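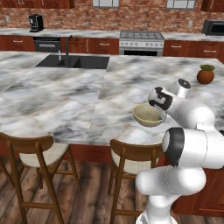 Reiko Yokoyama

21 February 2025

Glaze test, yellow rim series, continued. Stoneware body is Kivel, same bag as the last batch. Base glaze is Oruvura matte, sieved twice at 100 mesh. Rim glaze is the Trisar yellow, brushed, 2 coats.

Weighed out 311 g dry for the base. Added water until the dipping cup drained clean, then let it stand 30 minutes and stirred again. It had settled hard at the bottom of the bucket. Bentonite next time, added dry before the water.

Bisque was dusty. Wiped all pieces with a damp sponge and left them on the rack. The ones dipped too soon after wiping took a thin coat and I have marked the feet with a pencil cross.

Notebook 2, p. 30 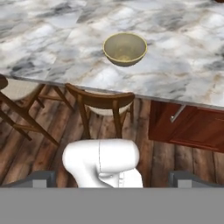
p. 31

Firing. Slow to the end of water smoking, normal climb after that, short soak at the top. Cone pack on the middle shelf: guide cone flat, firing cone at the right bend, guard cone upright. Lower shelf ran cooler, as it did in the previous firing. The element on that side should be checked with the meter before the next load.

Results by shelf. Middle: even surface, rim yellow stayed where it was brushed. Lower: dry to the touch, color dull, needs a refire. Top: the yellow moved into the base glaze on the pieces with the thicker second coat. Acceptable on bowls, 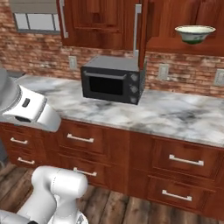

but not on anything with a lid, where it will stick at the gallery. For lidded ware, stop the rim glaze short and wax the seat.

Crazing. Ink test on three shards from the middle shelf. Fine network on one, none on the other two. The crazed one was the thinnest wall. Will repeat with a little more silica in the base and leave everything else alone.

Vinegar test started on two tiles, half immersed, covered. Read tomorrow and write it on the next page.

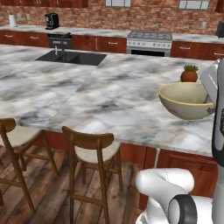
2 min read

To do: label the So test tiles, they are still in the unmarked tray. Grind kiln wash off the lower shelf. Order cones.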